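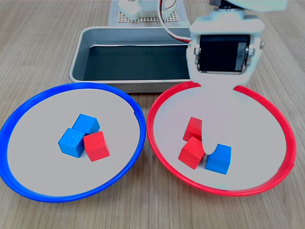 Passei uma tarde inteira a fazer o que qualquer criança de dois anos faz de graça: mudar cubos de um prato para outro. A diferença é que cada passagem fica gravada, com as posições das juntas e tudo, e à noite vai alimentar uma política que espero que aprenda a fazer isto sem mim. Chamei Tanell ao projeto, porque um projeto com nome parece mais adiantado do que está. A tarefa é separar cores. Três cubos no prato azul, três no vermelho, misturados nos dois, e o braço que os arrume. No papel cabe numa linha.

Comecei por gravar tudo da mesma maneira. Sempre o mesmo cubo primeiro, sempre o mesmo ângulo de entrada, um primor de disciplina. O modelo aprendeu lindamente esse gesto e mais nenhum. Bastava rodar um cubo uns graus e ele fechava a pinça no ar, cheio de convicção. Escrevi ao Tarık Işık, que já passou por isto, e a resposta veio curta: "Estás a ensinar-lhe uma coreografia." Deitei fora a primeira leva e recomecei.
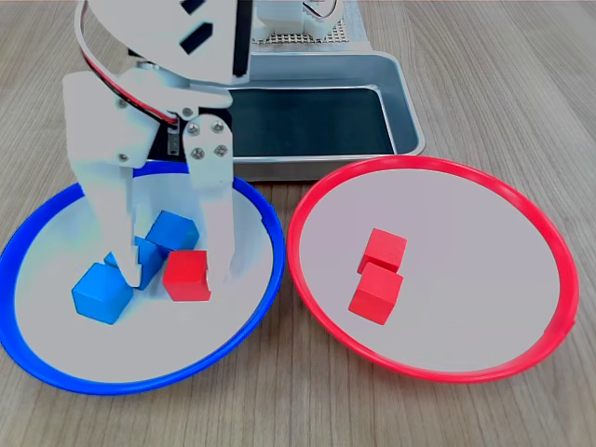

O que mudei na recolha

Agora despejo os cubos e não lhes toco. Se caem encostados uns aos outros, ficam encostados, e é aí que a coisa dói: enfiar um dedo da pinça entre cubos colados exige uma paciência que eu não trouxe de casa. Também deixei de dividir sempre três para cada lado. Quatro num prato e dois no outro é uma partida tão legítima como qualquer outra, e o modelo precisa de ver dessas. Os episódios em que empurro um cubo sem querer e depois corrijo ficam no conjunto. Os episódios em que praguejo e largo os comandos, não.
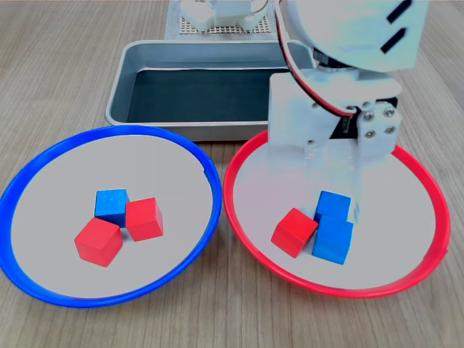

As contas

Vou em 1.888 episódios, gravados ao longo de 9 sessões. Nas últimas seis comecei a anotar a disposição inicial de cada um, coisa que devia ter feito desde o princípio e que agora me obriga a rever as outras três à mão. O guião de anotação chama-se Gema e foi escrito à pressa; confunde o prato de origem com o de destino sempre que lhe apetece. Já o corrigi duas vezes. Numa delas piorou.

Falta ainda o segundo ponto de vista. Com uma só câmara, o dedo da pinça tapa precisamente o cubo que interessa, e o modelo fica a adivinhar. Eu também adivinhava, mas tenho desculpa — passo o dia naquilo.

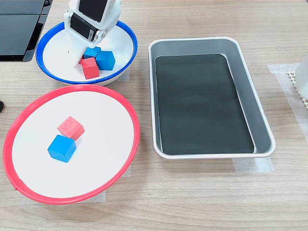 Tempo de leitura: 2 min

Visto deste lado, até o vermelho que se esconde atrás do dedo mostra só uma nesga. Portanto a segunda câmara não resolve tudo, o que me custou um bocado a engolir depois de a montar. A ideia é treinar com as duas imagens ao mesmo tempo e ver se uma compensa os buracos da outra. Em dezembro conto ter um primeiro resultado que se possa mostrar a visitas. Até lá o tabuleiro de metal continua à espera da tarefa seguinte, e eu continuo a sonhar com cubos.

4 comentários · 6 partilhas

Início | Arquivo | Robótica | Sobre

© Seltero · Contacto · Voltar ao topo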